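How to make your first walking scene in Skuva

If you've got hold of Skuva and you're staring at the empty stage wondering where to start, you're in for a treat. It's a children's art and animation program at heart, with backdrops, characters, music and silly sound effects, but you can get lovely results out of it at any age. I've been playing with it for three years and I still find new things in the sound drawer!

We'll make one short scene: a character walks into a harbour, stops, waves and says something. It takes an evening if you take your time over it.

Pick your backdrop

Open the Places tab and choose Asholm Harbour. I like it for beginners because there's a wide flat quay along the bottom, so your character has somewhere sensible to walk. Click once to load it. If you double-click you get the night version, and you'll have to go back to the tab to change it (I did this for weeks before Vasanthi Debnath put me right on the forum).

Put your character in

Go to Cast and drag in Captain Halász. He'll appear in the middle of the stage, far too big. Hold Shift and drag a corner until his hat comes level with the harbour wall, then move him off to the left so that only the tip of his boot is showing. That's his starting place.

Press K to set a key. A little yellow tick appears on the strip under the stage.

Make him walk

Now for the fun part. Move along the strip to tick 8 and drag the Captain to the middle of the quay. Press K again. Play it back and he'll slide across like he's on ice.

To get his legs going, click him, open Moves and choose Stroll. Set Steps to 11. Fewer than that and he glides between strides, more and he scurries — which can be very funny, so do try it at least once. Keep his feet on the same line of paving the whole way. If he drifts upwards, go back to the second key and nudge him down with the arrow keys.

The wave

Go two ticks on and add another key without moving him. Open Moves again and choose Wave, then tick Hold Last Pose. If you forget that box his arm snaps back down as soon as the wave finishes, and it looks dreadful.

Add a speech bubble from the Words tab. Keep it short. The letters shrink to fit the bubble, and anything longer than a line or so gets hard to read when you play the scene full size.

Sound

Each scene can hold up to 756 seconds of sound, so you won't run out. Start with one piece of background music and turn it down to about half, then put your effects on top. For the harbour I use Gulls and Water Lapping, with Footsteps lined up under the walk.

You can bring in your own recordings too, and I can't recommend this enough. Abdul-Rahman Mensah did a whole pirate battle with things from his kitchen. Save each sound as a separate file, with a name you'll recognise later, and drop it into the My Sounds folder.

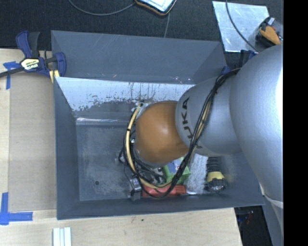 A big grey bin with well-scuffed sides

Once your sounds are in the folder, close the sound drawer and open it again, or the new ones won't show up. Drag one onto the strip and slide it about until it lands where you want. I find it easiest to watch the feet and ignore everything else.

Saving and sharing

Save the scene first as a normal Skuva file, so you can come back and change things. Then choose File, Make Film. The Small setting is fine for sending to friends, and Large is better if you're going to stick several scenes together in Jodex afterwards.

If the finished film has no sound, check that the little speaker at the end of each row is switched on. The stage plays muted rows while you're editing, but the film leaves them out.

Next time we'll put a second character on the quay and get the two of them talking. Do post your Captains in the comments — I'd love to see them!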